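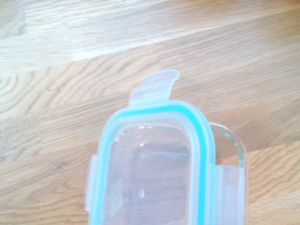

30 Nov 2024

**Humidity logger check, wood store and glue room**

Carried over from Dexter's note on the bench sheet: loggers in the spruce rack disagree with each other by more than the drift we allowed for. All 6 pulled last night after close and left on the bench together to settle. Same shelf, same height, door shut, heater off. Spread between highest and lowest this morning was still larger than I want for anything used to decide when tops get glued.

Method is the usual saturated salts in sealed food boxes. Table salt slurry for the high point, magnesium chloride slurry for the low point. Salt goes in a bottle cap, wet enough to look like damp sand with some undissolved crystals showing. No free liquid on top for the table salt. Magnesium chloride picks up water as it sits, so start that one drier than seems right.

Boxes: clip-lid type with the removable gasket. Wash gasket and groove separately before use, dry fully, refit with no twist at the corners. A twisted corner reads as a slow slide toward room humidity and wastes a night. Leak check before loading: strip of tissue under the lid at each side, clip down, pull. If the strip slides out freely the box goes back to holding screws. Rejected 2 of the boxes from the lower shelf on this basis. Both had taken a set in the gasket, probably from being stored clipped shut. Please store them open.

**High point**

Loaded loggers A, B and C with the salt cap at the other end of the box, raised on a scrap of acrylic so nothing touches the slurry. Box inside the foam cooler to keep temperature steady. Temperature matters more than people here think. If the box warms and cools, the reading chases it, and with the high salt there is a chance of condensation on the sensor.

A and B came up quickly, flattened out, and stayed flat. C came up at half the pace and was still creeping when I stopped watching the trace. Left it in. When it did level off it was low by 2 points. The vent on C has varnish dust in it. Brushed it out dry. Did not use air, as last time that pushed the dust further in.

D, E and F went in after the first group came out. D and F fine. E read high from the start and never looked like settling. E is the one Lech had in the glue room next to the hide glue pot, and it has been steamed repeatedly. I would not trust it again at either end. Tagged red.

**Low point**

Same order, magnesium chloride. A and B agree with each other and sit slightly above the expected value by the same amount, so I am treating that as offset in the pair. They came from the same Vundard batch. C after brushing is much closer. D good. F good, slow to come down, which it also was in February going by Wing-yan's entry.

Did not run E.

**Corrections**

Entered offsets in the logger sheet for A, B and C. D and F left alone. Offsets are single values, applied across the range. A slope correction would be more correct for C, but we only use these between the two salt points and I do not think the extra fitting is justified by what the sensor can repeat.

Old offsets are struck through and not deleted. Someone deleted the previous set and we had no way to tell whether the Mangubat tops were stored as dry as the card claims. Paweena has the paper copy of that trace. It should be scanned.

**Memory**

Loggers stop writing at 3,000 records with no warning on the display. The rack set had been left on the short interval and filled up well before anyone pulled them, so the end of the autumn trace is missing for the whole rack. The display keeps updating after the memory is full, so it looks normal when you walk past. Interval changed to the long setting on all that go back out. Nothing in a wood store moves fast enough to need the short one.

**Placement going back out**

- A: spruce rack, middle shelf, away from wall
- B: spruce rack, top shelf
- C: maple and rosewood drawer, on probation
- D: glue room, far side from the pot, above bench height
- F: finished instrument cabinet

Nothing for the loading door until a replacement for E turns up. Mark Anthony is asking Trerkmont whether they still sell the sensor as a part. If they want us to buy the whole unit, I would sooner get a different type with a replaceable filter cap.

**Open items**

- Salt jars need labels. Both are white and both were in the same kind of jar. Tasting is not a procedure.
- Repeat C at the high point next week before anyone relies on the drawer reading.
- Liddale order of bracing stock: hold it stickered and do not move it to the rack until A and B have a full week of agreeing with each other.
- Lech to move the glue pot or put a lid on it. The steam goes straight up past the shelf where E was.
- Gasket spares. Dexter thinks they are sold separately. Worth checking before buying more boxes.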